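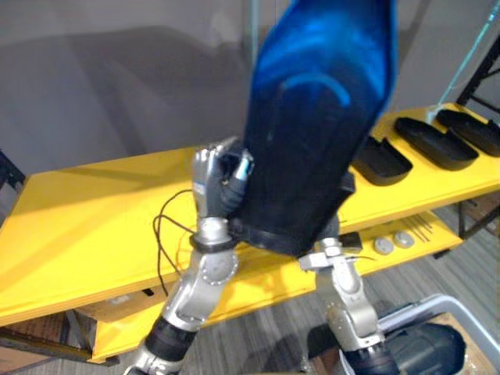
Leaflets or Google listing first for a small curtain business?

Asked by Dwayne Thibodeaux, 6/26/20
Category: Marketing and print

Hello all, and thank you in advance to anyone who gets to the end of this. My sister and I make curtains and blinds to order from a little unit behind the Bellamy arcade, and until now every bit of our work has come from people telling their friends. That has been lovely, but two of our best regulars have moved away and the order book is looking thin for August, so we have set aside £800 to let people know we exist.

My sister wants printed leaflets through doors. She has had a quote for 1000 folded ones on decent paper, and the printer (Solura, they did our business cards and were very patient with us) can have them ready in a week. I keep thinking we ought to sort out the web side first. We have a one-page site that a cousin built, and it doesn't look right on a phone, the writing goes off to the side and you have to drag it back. We're also not on the map when you search for curtains in town, though a shop that closed ages ago still is!

Would you put the money into print, or the website, or split it? And does anyone know whether a leaflet is wasted if the website on it is a bit rubbish? We can't afford to do it twice.

3 answers

Wendell Baptiste
Marked as helpful

Hello Dwayne, and good luck to you both. I ran a picture framing shop for a long while and went round and round on this same question, so I'll tell you what I would do with your £800, and you can take or leave it.

Start with the free map listing, this week if you can. You fill in your name, address, opening hours and phone number, then there's a check to prove you are who you say you are, and that can take a little while to come through. Put down "curtain maker" or the nearest thing they offer as your main category. Add plenty of photos of finished curtains hanging in real rooms (ask the customers first, most are tickled to be asked). Then ring or write to your old regulars and ask if they'd leave a few words. You've got years of happy people there and none of it is showing.

Next, the site. One page is plenty for what you do, it only needs to fit a phone. Ask your cousin whether the template has a mobile setting, as a lot of them do and it's been left off. If not, moving the same words on to a newer template is a small job, and I'd be surprised if you had to spend more than a slice of your budget on it.

After that, do have the leaflets! Your sister isn't wrong, curtains are just the sort of thing where somebody keeps the leaflet in a drawer until they decorate. But I'd hold back half. Get 1000 printed if the price per leaflet is much better, deliver some to the streets you most like working in, and keep the rest for when you've heard what people ask about. Put the phone number large. Mine was far too small the first time and an old gentleman came in specially to tell me so.

Oh, and give the leaflet a little offer of its own, say free measuring if they mention it, then you'll know which calls came from it.

Thaddeus Schumacher

Website every time. Print is dead, I haven't kept a leaflet in years. Use Zoredon, it's drag and drop.

Booker Dunleavy

I'd go along with most of what Wendell says. One thing to add on the print side: ask Solura for a paper proof before they run the lot, and have someone outside the family read it. We sent out 60 invitations for an open evening with the old postcode on, and I must have looked at that proof a dozen times.

Also, the closed shop on the map can be reported. There's a "suggest an edit" link on its listing where you can mark it as permanently closed. It took two goes for the one near us, so don't lose heart if it stays there at first.

Comments on this answer

Dwayne Thibodeaux: Thank you Booker, and Wendell too, that is so kind. I've started the listing and my cousin is looking for the mobile setting tonight. My sister is pleased she's still getting her leaflets. Would you put prices on them, or leave that for the phone call?

Wendell Baptiste: I'd put one "from" price, for a plain lined pair at a common window size. It gives people somewhere to start, and the ones who want something grander will ring you anyway.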